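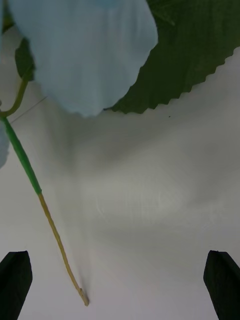
The Night Shift at Prandora

Gunhild Thygesen had run press number 2 for so many years that she could tell by the sound of the clamp closing whether the next part would come out short. Vilém Urban, who was new that December and still wore his safety glasses on top of his head, thought she was teasing him.

"Listen," she said, and he listened, and heard a machine.

They were making lids that week, 3000 of them for Kidport, yellow ones with a little hinge that liked to stick in the mold. Every so often one hung on, and Gunhild would open the guard and coax it out with a brass rod, talking to it the way you might talk to a cat under a porch.

Toward four in the morning she went off for coffee and left him alone with it. The press closed, and sighed, and there was something in the sigh – a thinness, maybe, like a breath taken too early. Vilém put his hand on the stop button and waited, feeling foolish. The lid dropped into the bin with one corner missing.

He was still holding it when she came back with two cups.

"Well, now," said Gunhild, and gave him the fuller one.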